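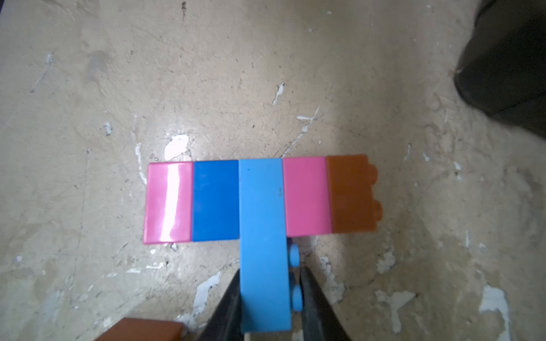
# ¿Cómo quitar el olor a humedad de unos juguetes guardados en el sótano?

**potex_40**

Buenas tardes a todos. En julio abrí una caja de juguetes de plástico que estaba en el sótano desde hace muchos años y todo huele muy fuerte a humedad. Ya los lavé dos veces con jabón de platos y el olor vuelve cuando se secan. No quiero usar lejía por los colores. ¿Alguien conoce un método que sea seguro para niños?

**Isto**

Yo tuve el mismo problema con la caja de mi hija. Lo que me funcionó es vinagre blanco con agua tibia, mitad y mitad, durante 40 minutos. Después se aclara bien y se deja secar a la sombra, con las piezas separadas — el sol directo pone amarillo el plástico claro. Si alguna pieza tiene huecos, hay que sacudirla, porque el agua se queda dentro. Repetí el baño al día siguiente y ya no olían. La caja de cartón mejor tirarla, el olor suele venir de allí.

**drono13**

bicarbonato y listo

**Akande**

Estoy de acuerdo con Isto, solamente añado una cosa: no metan en el agua los juguetes que llevan pilas o etiquetas de papel. Esos yo los limpio con un paño poco mojado y los dejo en una bolsa cerrada con bicarbonato, unos cuantos días. Para el sótano compré una caja de plástico con tapa.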